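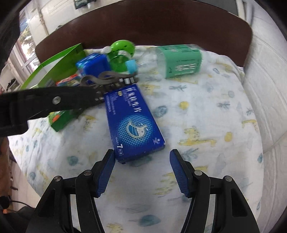
Two grippers and a long blue box on a bed. The jaws at the bottom have blue pads with a fine grid pattern.

Rules for Robot Hands

People have rules for working together. You wait your turn on the slide, and you don't grab scissors by the blades. Machines that pick things up need rules too. The people who build and use them write the rules down so that everyone follows the same ones.

What is a gripper?
A gripper is a hand for holding things. It usually has two jaws instead of five fingers. Some grippers are on the end of a robot arm. Others are held by a person, who moves them to show how a job can be done.

Rule 1: Keep fingers out of the jaws
Jaws can pinch. So can the joints behind them, where one metal or plastic part slides past another. Hold the gripper only by its handle. If something gets stuck, an adult turns the power off first and then takes it out.

Rule 2: Squeeze just enough
A full box of crackers can take a firm squeeze. A paper cup can't. Start gently and add a little more force until the object stays put. Soft or bumpy pads help, since they grip well without pressing very hard.

Rule 3: One gripper moves at a time
When two grippers share a small space, they can bump into each other. One stays still while the other reaches in. If both have to lift the same object, the person in charge says "ready" and waits for an answer before anything moves.

Rule 4: Know what is nearby
Homes are harder than factories. Beds are soft, bottles roll, and cords lie where feet go. Before starting, look over the whole work area. Move cords out of the way and check that bottle caps are tight.

Rule 5: Anyone can say stop
Radomir Stan teaches safety classes at Casine, a workshop for young builders. In his classes the word "stop" works for everybody, even the youngest person in the room. All the machines are put down, and work starts again only after the problem is fixed.

Who writes the big rules?
Groups of engineers write long rules called standards. A standard can say how hard a robot may push or where its stop button should go. Standards are checked and changed when people learn something new.

Words to know
Jaw: the part of a gripper that closes on an object.
Force: a push or a pull.
Standard: a written rule that many people agree to use.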